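Hurkstead Table Cover, Black
Product code: 301
Made by Traren
Sizes: small, standard, long
Minimum order: 1

A plain black fabric cover for trade tables, craft stalls and school displays. It goes over the top and hangs down at the front, so boxes and bags can be kept underneath. There are no seams across the top.

The standard size fits most folding tables. If yours is an odd shape, measure the top and the height before ordering -- we can't take back covers that have been cut or hemmed.

Washing: cool wash, on its own the first time. Line dry. Iron on the reverse if needed.

Delivery: 3 working days from stock, or 6 for the long size. Orders over 200 covers are sent by pallet from our Seton store. The long size is out of stock until July.

Also available in navy and bottle green. For fitted covers, see the Jadoon range.

Black is the colour we sell most of, and it suits pale goods best. Prints, china and light-coloured boards all show up well on it, though so do any marks on them. A pale board laid flat on black cloth will show its grey smudges and scuffs, so give it a wipe before you set out. For bulk prices, ask for Vilgot Björklund in the sales office. 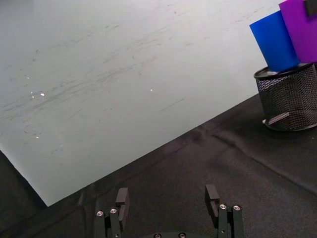
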